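Toy library reopens at Barnside with 400 items to borrow
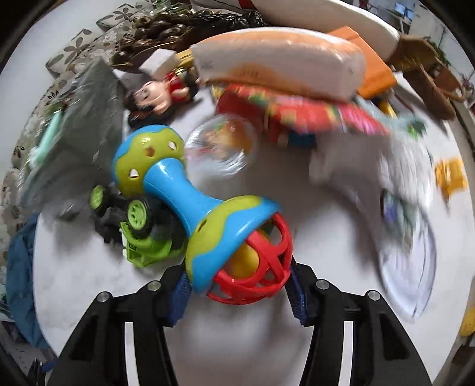
A rattle, a truck and a small doll among the toys on the table at Barnside.

Families in Cudau can borrow toys again from this month, after the toy library moved into two ground-floor rooms at the Barnside centre.

The library had been closed since its old premises on the high street were sold in the spring. Most of the stock spent the summer in boxes in a garage belonging to Erlinda Abella, who has run the lending desk for six years. She and a small group of parents have been going through it all before the doors open.

"You forget what you've got until it's out on the table," she said. "We had rattles in with the jigsaws and a bag of train track that we thought had gone for good."

Around half the old stock has been kept. Toys with loose parts, split seams or missing battery covers were taken out, and anything that could not be cleaned properly went the same way. A further 200 items have been given by local families in response to a notice in the surgery and both primary schools.

Borrowing is open to anyone with a child under eight who lives in Cudau or the villages along the Zupan road. Members can take up to 3 toys at a time and keep them for a fortnight. Membership is free for the first year, and after that families will be asked to pay what they can towards replacements.

The shelves are being arranged by age, with rattles and other baby toys nearest the door. Vehicles, dolls and play figures come next, then puzzles and board games. Larger things such as ride-on toys will be kept in the back room and need to be booked ahead.

Naheed Bugti, whose daughter is ten months old, has already put her name down. She said she had been buying second-hand and passing things on when they were no longer wanted.

"She plays with something for two weeks and then she's finished with it," she said. "Borrowing makes more sense for us. We haven't the space to keep it all."

The move was paid for with £1,094 raised at the summer fair and a sponsored walk. The money has gone on shelving, storage tubs, a second-hand till for the donations and a lock for the back room. Heino Laur, who manages the Barnside building, said the library would pay no rent until next June, when the arrangement will be looked at again.

Returned toys will be wiped down and checked before they go back on the shelves. Parents are asked to report breakages when they bring things back. There is no charge for ordinary wear and tear.

More donations are welcome, particularly wooden puzzles and toys for children aged five and over. The library cannot take soft toys, car seats or anything that plugs into the mains. Items can be left at the Barnside front desk between 9.30am and noon on weekdays, and should be clean and complete.

The toy library will open on two mornings a week during term time. Opening hours are on the noticeboard in the entrance.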